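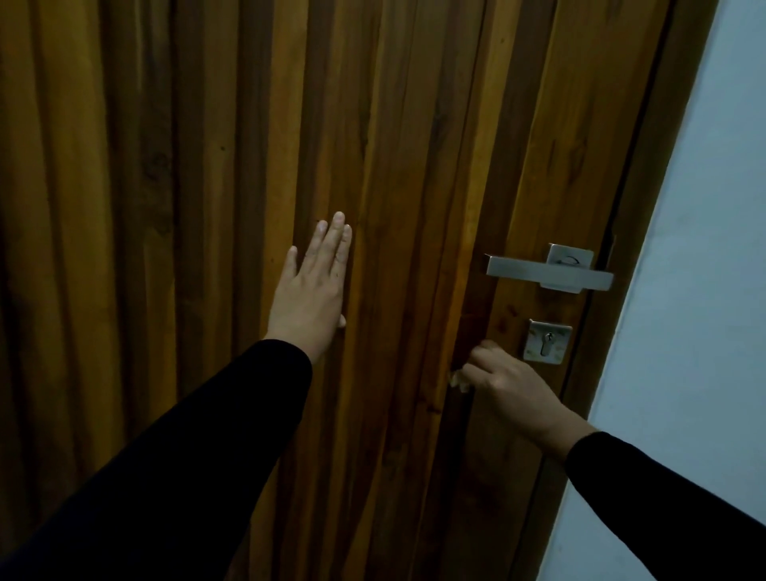
Title slide: wooden door, vertical planks.

Webhooks for people who have only ever polled
Speaker notes, Gavin Guthrie
17 June 2025

Opening

Say hello, say where I work. I look after integrations at Parnden. We make booking software for small clinics and our customers want it to talk to everything else they own.

Ask for a show of hands: who has a script that runs every few minutes and asks another system if anything is new? Wait for hands. Then: who has checked how often the answer is yes?

Our own number, from February. One customer's sync job made 2,028 requests in a week to the Punura contacts service. 11 of those came back with a changed record. The rest came back with an empty list, and we paid for every one against the rate limit.

Slide 2 - Polling

Keep this short, most of the room knows it. Client asks, server answers, client sleeps, client asks again. Easy to write, easy to test, easy to restart after a crash. I still use it for nightly reports and I'll come back to that at the end.

Two costs. You find out late, by up to the length of your sleep. And the load grows with the number of customers whether or not any of them are doing anything.

Slide 3 - What a webhook is

An HTTP POST that the other system sends to you when something happens. You give them a URL, they keep it, and when a contact changes they send a small JSON body to that URL. Your side is an ordinary endpoint.

Show the sample body. Point out the event name, the event id and the timestamp. The id matters later, so get people to notice it now.

Don't get drawn into websockets here. If someone asks, take it at the end.

Slide 4 - The first version we wrote

Show the code. It receives the POST, looks up the customer, calls the Darnell billing API, updates two tables, writes a log line and returns 200. It worked on my laptop and it worked in staging.

In production the billing call was sometimes slow. Punura gives up waiting after eight seconds and marks the delivery as failed. Then it sends the same event again. We had already done the work the first time, so now we did it twice, and a clinic in Ballarat sent a patient two invoices.

Pause here. People usually laugh, or look worried.

Slide 5 - Answer first, work later

The endpoint should do three things: check the signature, put the raw body on a queue, return 202. Ours now takes 40 milliseconds. Everything slow happens in a worker that reads from the queue.

We use Fiore for the queue as it was already in the building. A database table with a status column is fine at small volumes. I ran one that way for a year on another project and never had cause to regret it.

Slide 6 - Duplicates

You will get the same event more than once. The provider's documentation will probably say "at least once delivery" somewhere near the bottom.

Store the event id in a table with a unique constraint. Insert the id and do the work inside one transaction. If the insert fails, you've seen this one, so stop. Calls to outside services don't roll back with your transaction, so pass the event id along as the idempotency key if they accept one. Darnell does.

Slide 7 - Order

Events can arrive out of order. "Contact updated" can turn up before "contact created". We tried sorting by timestamp and gave up on it.

What we do now: treat the event as a nudge. The worker takes the contact id out of the body, fetches the current record from the API and saves that. It costs one extra request per event, and it got rid of a whole category of support tickets.

Slide 8 - Signatures

Your endpoint is on the public internet. Anyone who learns the URL can post to it.

Compute the HMAC over the raw bytes of the body, before your framework parses it. This catches people out. Parse the JSON and serialise it again and the spacing changes, so the signature won't match and you lose an afternoon. I lost an afternoon.

Use a constant-time comparison. Reject anything with an old timestamp. Accept two secrets at once so you can rotate them without an outage.

Slide 9 - When it goes quiet

A poller that breaks throws errors. A webhook that stops arriving looks the same as a slow day. Ours was off for a long weekend after a certificate expired and we heard about it from a receptionist.

Keep a reconciliation job. Once a night, ask the API for everything changed since yesterday and compare. So yes, we still poll. It runs once a day and it writes to a dashboard if it finds anything the webhooks missed.

Demo

Terminal on the left, browser on the right. Font size up before starting. Edit a contact, show the POST arrive, then use the resend button and show the second one being dropped. If the wi-fi is bad, skip to the recording in the backup folder.

Questions I expect

Local development: use a tunnel, or save real bodies to disk and replay them with curl. I prefer the second.

Failed jobs: retry with growing gaps, then move them to a dead letter queue that a person looks at. Put an alert on its size.

Websockets: good for browsers, more trouble than they're worth between two servers that exchange a few events an hour.

Leave the contact slide up while people pack up. Return the clicker.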